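Facilities Service Desk – Ticket 254
Subject: Round side table rocks; gray shelving unit not level
Location: Ginting Building, display room
Reported by: Aisyah Hidayat
Assigned to: Melati Pangaribuan
Priority: Normal
Status: Closed

Initial report

The requester states that the round white side table in the display room moves when light pressure is applied to its edge. Items placed on the table have shifted toward the wall on two occasions. The requester also states that round items do not stay in place on top of the gray shelving unit. Both pieces were supplied by Zileda and were installed in May. The requester asks that the furniture be repaired in place if possible, as the room is in regular use.

Response from Service Desk, 9:10 a.m.

The report has been received and logged. Please confirm whether either piece has been moved from its original position, and whether the floor covering has been changed.

Response from requester, 10:30 a.m.

The shelving unit has not been moved. The side table was shifted a short distance to allow access to the wall behind it and was then returned. The floor covering is the same. The orange tray is normally kept on the side table and the flower vase on the shelving unit. Both would need to be taken down before any work begins.

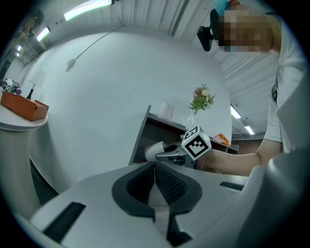 Site visit, 2:15 p.m.

1. The tray, the small black vase and the remaining items were removed from the side table. The flowers and the white cylindrical container were taken down from the shelving unit.

2. The side table was turned over on a padded cloth. The bolt joining the pedestal to the base plate was found to be loose by several turns. It was tightened by hand and then with a wrench.

3. The table was set upright and tested at four points on its edge. Slight movement remained. One felt pad under the base was worn through and was replaced with an Onlow pad of the same thickness.

4. A level was placed along the top of the shelving unit. The right side was low by 5 mm. The adjustable foot on that side had worked its way up into the frame.

5. The foot was lowered until the bubble was centered, and the lock nut was tightened. The top was measured at 960 mm from the floor at both ends.

6. All items were returned to their places. The vase was set toward the back of the shelf at the request of Ms. Hidayat.

Follow-up

The side table was checked again after 30 minutes with the tray in place, and no movement was observed. The supplier's instruction sheet for the shelving unit does not mention the lock nut – a note has been added to the furniture record. Replacement pads are held in the Butent storage cabinet on the ground floor and may be requested under this ticket number.

Response from requester, 4:40 p.m.

The table is now steady and the repair is accepted. Please check the second shelving unit near the entrance during the next routine visit, as it was delivered in the same shipment.

Closing note

Ticket closed by M. Pangaribuan. A separate work order has been opened for the unit near the entrance.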